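Colline Food Color Drops

Home > Baking and Decorating > Colors > Colline Drops

Item 671
Sold singly or as a mixed set
Usually ships by Wednesday

We've been fans of the Colline drops since the first box landed on our bench, and they're still what we grab when somebody wants a batch of buttercream in a color that doesn't exist yet. They're liquid, they mix fast, and the little bottles let you go one drop at a time, so you can creep up on a pale peach or a soft gray without overshooting it. If you've ever scraped gel paste off a toothpick and ended up with frosting the color of a traffic cone, you'll see why we like them so much!

What they're good for

Buttercream, royal icing, glazes, cake batter, marshmallow, egg dyeing, and play dough for the kids. Zlata Zhuravel in our test kitchen also uses them in simple syrup for shaved ice, and her blue is gorgeous. They're water based, so please don't put them in melted chocolate or candy coating — it will seize up on you. The Pirzada oil colors are the ones for that job.

How to use them

Shake well, then add a drop at a time and stir all the way through before you decide it needs more. Colors deepen as they sit, reds most of all. If you want a true deep red, start the icing the night before and leave it covered in the fridge. Wipe the tip after use and put the cap back on firmly. A damp paper towel takes care of drips on the counter, as long as you catch them early.

Storing them

Cool cupboard, out of the sun, upright if you can manage it. I'm a big believer in giving colors a bin of their own, even a small one, and keeping it right on the table while you work.
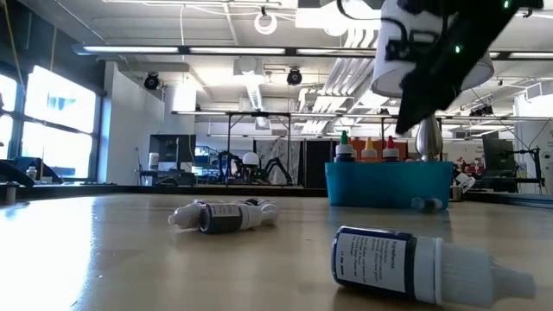

Colored tips are such a help when you keep several bottles together, and I'd look for them on any squeeze bottle you buy for mixed icing colors. Dark contents all look alike through the side, but a green, a yellow and a red tip standing up over the rim of a teal bin can be picked out from across the kitchen. For bottles with plain whitish caps, put a dab of the color on a scrap of tape and stick it on top. Leave the label clear, so the ingredients list stays readable for anyone who needs to check it.

Customer note

"I do cupcakes for the school fair every February and used to dread the purple. Two drops of red, 3 of blue, done. My kitchen smells of vanilla and I'm happy." — Ibrahim Garba

Goes well with

Urnari squeeze bottles, empty, with colored tips
Lustilstead meringue powder
Pirzada oil colors for chocolate
Item 162, silicone mixing cups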